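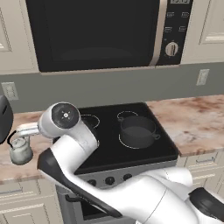 Fig. 5.1 Kettle and stove at the counter.

Chapter 5
Heat, Work and the Household Load

Start with the bill. Most people never read past the total. In this chapter we read the rest of it: what a kilowatt-hour is, where it goes, why two houses on the same street can pay very different amounts. Chapter 4 gave you current and voltage. Keep those pages handy, you will need them.

Our running case is Cleststead, a town of 3,622 people served by a single substation at Hekgate. Small enough to follow on paper. The load figures come from a survey run one April by Arūnas Lūse, then an engineer with the Tinari utility. His notes are messy but complete. We use them again in Chapter 6, so don't skip the tables.

First, terms. Power is the rate at which energy is used. Energy is power multiplied by time. Students mix these up every year. A watt is a rate. A watt-hour is an amount.
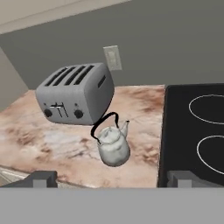

Resistance heating is the simplest load in the house. Current goes through a wire, the wire gets hot, done. Nearly all the electrical energy ends up as heat, though not all of that heat ends up where you want it. Take a four-slice toaster with two knobs on the front. Write down its rated power, then the minutes it runs, and you have the energy for one breakfast. Convert the minutes to hours before you multipy. Lūse found that short heavy loads like this set the morning peak in Cleststead, even tho they added little to the monthly total.

Peak and total are different problems. The total sets how much fuel gets burned. The peak sets how thick the wires have to be. More on this in the Benavides method, section 5.2.

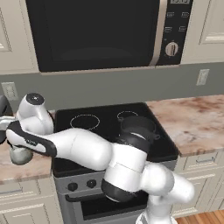 Rated power needs some care. The label may give input power, output power or both, and the two are not the same thing. For any appliance that converts electricity into something else first, input is the larger one. A microwave hung over the range, with its buttons and dial, shares a wall with the stove below it, yet the two heat food by different routes and have to be worked out separately. Use input power for the bill. Use output power for cooking times.

Before going on, try this at home. Pick up to five appliances. Copy the labels. Estimate hours per day for each, and bring the list to class.

5.1 The Kilowatt-Hour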